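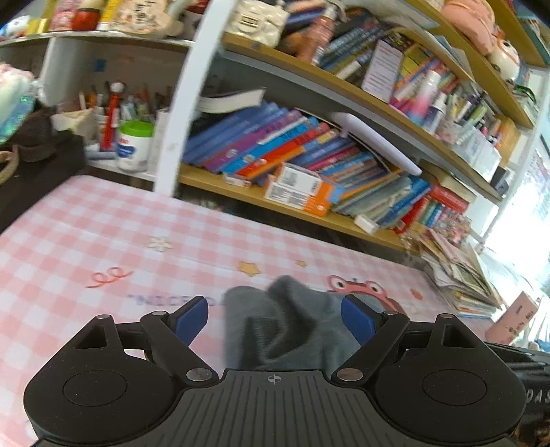 Where do you start in a child's bedroom when the shelves over the bed are full?

Start with the bed, because you need a flat place to put things down, and then work up from the lowest shelf.

Notes for the Mukau parents' evening, May
22 minutes, then questions. Water on the left side of the lectern.

Opening (keep it quick)

Say hello, thank Teresa Aguiar for the invitation and for finding the longer cable. Say the answer twice. People come in late and the answer is most of the talk!

Leave the first slide up while they settle. Let them enjoy it. I love this kind of shelf, and I want to say so out loud, early, before anyone decides I'm going to scold them. Books leaning to the right, an open one lying on top of the others, papers piled up down by the wall at the corner of the bed. A kid's books are within reach of a kid's pillow. That is a good room. We're going to make it an easier one.

Point out the frog on the mattress cover. (Pause. Somebody always has the same argument at home about which cover goes on.)

Part one: the bed

Clear it all the way. Cloths, socks, pajama tops, the lot. Smooth the cover with both hands. Ask them to picture doing it with the child, who gets to do the smoothing, which small kids think is a terrific job.

One loose gray cloth in the middle of a pink-and-white gingham bed looks like more mess than a whole shelf of books. Go back to the slide for this. If you only have two minutes before grandma gets to the door, pick up the cloth and walk out. You've done plenty.

Where does a cloth go? Laundry if you have any doubt. Folded in quarters on the end of the bed if you're about to dust with it. I fold mine with the dusty side in.

Part two: the lowest shelf

Take the books down in armfuls onto the clean bed. Spines up if you can manage it. Wipe the board, going with the grain, and get into the corner by the upright post. There is always fluff behind the post.

Now the sorting, and this is the fun bit. Piles on the bed:
- read this month
- read someday
- too young for us now
- not a book

That last pile is my favorite. Boxes, rods, a bottle, cards, anything that has moved in among the books. On the slide there's an orange and white box lying flat on top of the books and a white plastic rod slanting down across them. Ask the room what the rod is. I don't know either and I'd love to hear guesses. At my own house the mystery piece turned out to belong to a blind we took down before Carolina was in school.

Rule for the not-a-book pile: seven days in a shoebox in the hall. If someone asks for it, it comes back and gets a place. Carolina Bragança, if you're in the audience, hello, and the marble is still in there.

Books that lean: they lean when the row has a gap at one end. Fill the gap with something heavy and square, or lay three or four big books flat as a stop. Don't pack the row tight. A six-year-old should be able to pull one out with one hand while lying down. Try it yourself, lying down. I mean it, get on the bed.

The open book. Put a bookmark in it and close it, and put it where it can be found tonight. Do not "file" it! Ineke Meijer told me her son stopped halfway through a story about a lighthouse for most of a winter when she put it away nicely. He thought it was gone.

(Drink some water.)

Part three: the middle shelf

Higher up is for slower things. Sets, the dark blue spines all in a row, keepsakes, the slim books that slide all over the place. Slim books and cards do best in a box with a low front, standing up like records in a store. Kids flip through them. Catarina Arruda tried this with the reading corner at Godinho and said the thin books went out more that week than they had since fall.

Bottles: whatever is in them, they're better off away from paper. Bathroom, or a tray of their own.

White storage box at the end of the shelf: lovely, keep it, but put a label on the side facing the bed. Pictures work for kids who don't read yet. Let them draw the label. Carolina drew hers so that I can't tell what's in the box but she can, and it's her box.

Heavy things stay low, light things go up. Say this one slowly. It's a shelf above a bed. Check the screws once a year, same day you change the smoke alarm battery.

Part four: the paper pile

Magazines and loose sheets below the shelf. Stand them in a file or a wine carton with the top cut off at a slant. Keep 29 sheets of drawings a year if you must have a number (that's mine, Conceição's, and it comes from how many fit in the folder I bought). Take the staples out first.

If running late, skip the folder story and go straight to the carton. Hold up the carton. It's under the table, in the Cukmont bag.

Last bit

Put the books back with the kid choosing the order. By color, by size, by who would win in a fight, I have seen all of these and they all work fine.

Questions. Someone will ask about dust covers: take them off for bedtime books and keep them flat in the box.

Sign-up sheet for the Fodiritz book swap goes around now. Get my pen back.

Conceição Veloso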